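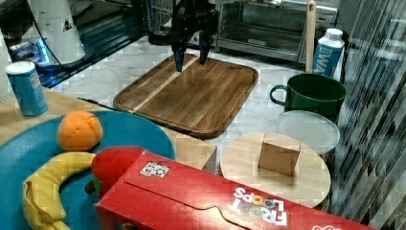

Skarnen Community Kitchen
Progress report to the Tahiri Fund
Second period, ending in March

Grant purpose: evening cooking classes and a shared meal program for adults in Lorkholm and Haketby

Where we are

We are past the halfway mark of the grant and very happy with how things are going! When we last wrote to you, the Lorkholm classes had just opened and Haketby was still a set of keys and a list of repairs. Both sites are now cooking every week. The Haketby group started in a borrowed church hall while the plumbing was being finished, and moved into its own room in February with a pot of split pea soup big enough to last two evenings.

Enrollment

The second period closed with 66 adults enrolled across the two sites. Of those, 29 are at Haketby, more than we had planned for in a first season there. Most heard about it from a neighbor or from the notice at the bus station. We had printed 3,000 flyers for door-to-door delivery, and they did bring people in, but when we asked new students how they found us, the bus station came up again and again. For the next season we'd like to print fewer flyers and put up better posters.

Attendance dipped in January in both towns. The roads were bad, and the late class at Lorkholm ended after the last bus had gone. We moved that class to 5:30 p.m. and attendance came back within a couple of weeks. It did cost us a few students who work until six, and we would love to find a way to get them back, perhaps with a weekend session.

What people are cooking

The first four lessons are the same at both sites: soup, beans, eggs, and a simple flatbread. After that the groups go their own way. Lorkholm asked for more baking, and so the baking block grew from two lessons to five. We did rye, a soft white loaf, rolls, a yeasted coffee cake, and then rye again because the first round came out like paving stones. (The second round was lovely.) Haketby has leaned toward food that can be made in one pot and carried to work the next day. Their lentil stew with carrots and vinegar has been requested so many times that it now has its own page in the handout.

We changed how we teach knife skills. It used to be one long lesson at the start, with everyone chopping onions until they were tired of it. Now there is a short practice at the start of every class, using whatever the recipe needs that day. People are more relaxed, and we have far fewer half-used onions in the refrigerator.

The lesson on reading prices was a surprise favorite. Students bring in receipts if they feel like it, and the group works out what one plate of a dish costs. The talk goes everywhere — freezer space, which store marks down bread in the evening, what to do with the end of a cabbage. We had set aside half an hour for it and it ran for well over an hour at both sites.

Shared meals

The monthly shared meal is open to anyone, enrolled or not. Students choose the menu and cook it in the afternoon, and the doors open at six. The February meal at Haketby was the first in the new room, and we ran out of chairs! Two benches have since been bought secondhand from a school that was closing a wing.

Money

Spending is close to plan. Food costs came in a little higher than the budget, mostly butter and cooking oil, and the difference was covered by savings on rent during the weeks in the church hall. The Haketby plumbing was the one item that worried us. The original quote did not include replacing the old drain under the sinks, which added 3,000 to the bill. With your approval in December we moved that amount over from the printing and outreach lines, and the work is finished and paid for. A full table of spending is attached as a separate sheet, with receipts in the same order as the lines.

Things that did not go as planned

The recipe handout is late. We wanted it ready by the end of this period, and we have a good draft, but the measurements need another pass. Some recipes were written in cups, some in grams, and one in "soup bowls." Each one is now being cooked again from the written page by someone who hasn't made it before. It is slow work, and it is catching real mistakes, including a flatbread with no water in it.

The exchange visit between the two sites was put off because of the weather. The Lorkholm group still wants to make the trip and has already decided what to bring.

Next period

We plan to finish the handout, hold the exchange visit, and open one more beginner group at Lorkholm, where there is a waiting list. We would also like to try a short summer course on canning and pickling, if the budget allows it after the food costs are settled. A price estimate for jars and lids will come to you separately.

Please do come to a shared meal if anyone from the Fund is passing through. Doors open at six, and the food is good.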